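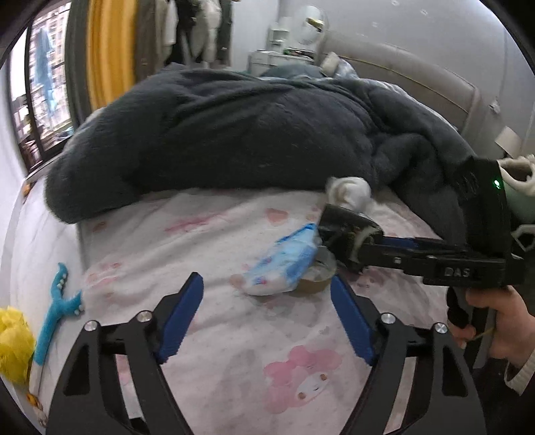 ¿Por qué se cortó el registro de la pinza derecha? Por una caída de tensión en el conector del cable, con reinicio del codificador a los 79 s.

Noviembre, cuaderno Marix. Tras el reinicio, el cero de apertura queda desplazado 2 mm y el programa no avisa. Descartados 300 ciclos de 400. Conector cambiado, falta repetir con cinta de embalar. Pendiente: alarma por pérdida de cero. No usar los datos de la derecha hasta recalibrar.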